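Library Services > Public Records > Branch Meetings > Minutes

September
Posted by the Office of the Branch Secretary, Flarkidcombe Public Library

MINUTES OF THE REGULAR MEETING
Flarkidcombe Branch, Upper Reading Room

The meeting was called to order at 6:30 p.m. A quorum was present. The minutes of the previous meeting were approved with one correction: the book drop on Donnelly Street is emptied twice daily, and the earlier text had stated once.

1. Opening Hours

The Chair reported on the trial of later evening hours. Members noted that use after 7 p.m. has been steady in the study rooms and light in the children's area. It was moved and seconded that the later hours continue through the winter, with the children's desk closing at 7 p.m. The motion carried.

A member asked whether the parking lot lights could be set to match the new hours. The Branch Manager will contact the town.

2. Local History Collection

The Branch Manager presented the plan for moving the Jarville newspapers out of the basement. The collection fills 74 boxes. Damp was found along the north wall in the spring, and the boxes nearest to it have been placed on higher shelves in the meantime. A reading copy of the index will remain at the front desk during the move.

Discussion followed on whether the bound volumes should be moved first. The members agreed that they should. Researchers with standing requests will be told by letter that access will be limited for two weeks.

3. Public Computers and Equipment

The written report on equipment was received and placed on file.
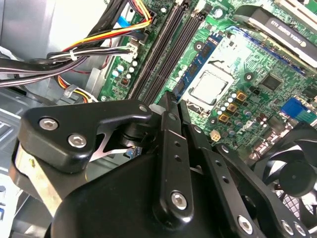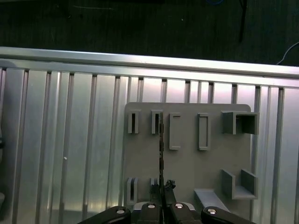 Item 3. Top: green motherboard in an open desktop computer case. Bottom: aluminum panel and rail.

Seventeen requests for longer computer sessions were received over the summer. Staff proposed that the present one-hour limit be extended to two hours when no other patron is waiting. Several members supported the change but asked that the sign-up sheet remain on paper. The proposal was adopted on that basis.

The service agreement with Edex comes up for renewal at the end of the year. The Branch Manager was directed to obtain a second quote before the next meeting. Printing charges will stay as they are.

4. Budget

The financial statement was read. The sum of $2,000 set aside for carpet repair on the main stairs has not been spent, as the first contractor withdrew. It was moved and seconded that the amount be carried forward. The motion carried with one member opposed, who asked that the minutes show a preference for replacing the carpet in full.

5. Public Comment

A resident of Jarville asked that large-print titles be shelved closer to the entrance. A second resident spoke about noise from the hand dryers on the lower level. Both matters were referred to staff.

6. Other Business

The fall book sale will be held in the lower hall. Donations will be accepted at the side door until noon on the day before the sale. Encyclopedias and magazines cannot be taken.

The meeting was adjourned at 8:10 p.m.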